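那天去找她聊天，我其实迟到了。从地铁口出来走错了方向，绕到菜市场后门，到她店里的时候她正蹲在地上拆一箱糖，头也不抬地说："水在柜子上，自己倒。"

她做果酱做了7年，牌子叫Bolell，店面小得转个身都要侧着走。我问名字什么意思，她说没意思，"就是念着像锅里冒泡，咕噜一声"。好吧，我念了两遍，还真有点像！

开店之前她在一家叫Wojcik的公司做账，每天对着表格。"我那时候最怕月底，"她说，"现在最怕杨梅。"杨梅季就那么几天，货到了不等人，她和妹妹两个人从早上熬到半夜，手指缝里的红色一个礼拜都洗不掉。

我说那你为什么不少进一点呢？她瞪我一眼："少进，人家果农就不给我留了呀。"

第一年卖得很惨。她记得特别清楚，整个10月只卖掉244瓶，还包括她妈妈偷偷托人来买的那些（后来在她妈家床底下翻出来一大排，她气得笑了半天）。
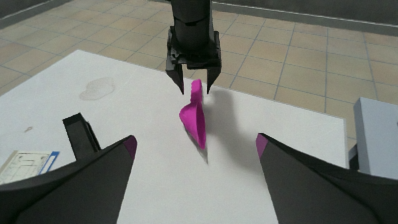

转机是一款柚子酱。方子是她从一本旧食谱里看来的，改了好多回，先是太苦，后来又太甜，再后来干脆熬成了一锅硬糖。"那锅我舍不得扔，敲碎了泡水喝，喝到不想再看见柚子。"最后她把白瓤泡了两夜，糖减掉三成，才算满意。拿到Solberg市集上去卖，一个周末卖空，第二年光这一款就出了大约3000瓶。

我很好奇她怎么判断火候，是不是看温度计？她摇头，说温度计有，但主要靠听。"水多的时候声音散，哗啦哗啦的，快好了就闷下去，噗、噗，这时候人不能走开。"她一边说一边拿勺子在空锅上比划，比划得我都饿了。

聊到一半有个老客人推门进来，要两瓶无花果。没有了，要等。客人不高兴，她也不哄，切了片面包抹上梅子酱递过去，人家吃完买了三瓶走。

我问她有没有想过做大。Drorkemdale食品店来谈过，想让她长期供货，她去看了一圈货架，回来想了好几天，还是没答应。"他们要每一瓶颜色都一样，我做不到，今年的梅子和去年的梅子本来就不一样嘛。"

那会不会后悔？她停下来想了想，说交房租那天会。

临走她塞给我一瓶草莓的，瓶盖上用油性笔写着701。我以为是编号，问了才知道是楼上701的邻居订的，人家出差了，先给我，她明天再熬。

"开了盖放冰箱，两个星期内吃完，"她在门口冲我喊，"勺子要擦干！"

我到家第二天早上就吃掉了小半瓶。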